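Mamar changes hand service routine on its two-armed robot

Mamar has rewritten the service routine for the two-armed robot it runs in its shoe rack trial, after the machine passed 1,000 hours of operation in February. The new routine puts most of the attention on the hands, the wrist joints and the cables that run along the arms.

The robot works in a carpeted room furnished like a small lounge. Its main job there is handling slippers on a tiered rack. Until now it was serviced on the same plan as the company's fixed arms, with a full check every 14 days and little in between. Mamar said the plan suited machines bolted to the floor but left too long a gap for one with fingers.

Under the new plan, a short check takes place before each morning start. The operator brings both arms forward, holds the hands over open carpet and looks for any finger that rests in a different position from its partner on the other side. Thumbs are compared last. If the two do not line up, the hand is recalibrated before the robot goes near the rack.

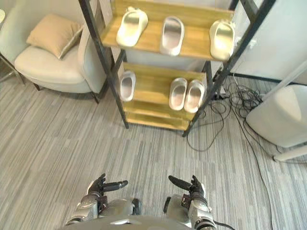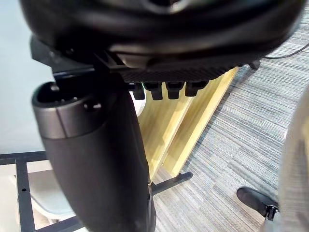
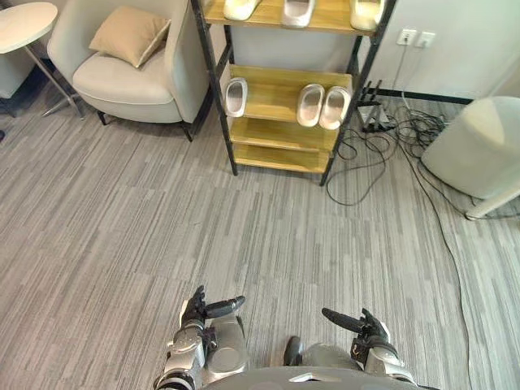
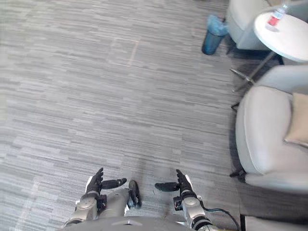 Maintenance

Finger calibration is handled with software from Ekonon, which stores a reference position for every joint. A full run on both hands takes up to 5 minutes. The operator can also run one hand alone, and Mamar said that is what happens on most mornings.

The wrist cameras get their own step. Each lens is wiped with a dry cloth, and the connectors near the mount are pressed by hand to make sure they are seated. A loose connector was behind the longest stop of the winter, when the robot lost one camera view several times in a single shift – the fault was first blamed on the software.

Cables are the other change. The outer cable on each arm is now checked for slack with the arm fully raised and again with it lowered. Staff also look over the floor along the path to the rack before the robot moves off. Zwane, which supplies the arm cables, has agreed to send a longer version for the right side.

The log kept by the team now holds 3,631 entries, covering everything from finger resets to battery swaps. Entries used to be typed in at the end of the day. They are now made at the robot, with the joint name chosen from a list.

Mamar plans to use the same routine on a second robot being set up at Deser later this year. The full check every 14 days stays in place for both machines, with the torso panels and leg joints left to that visit.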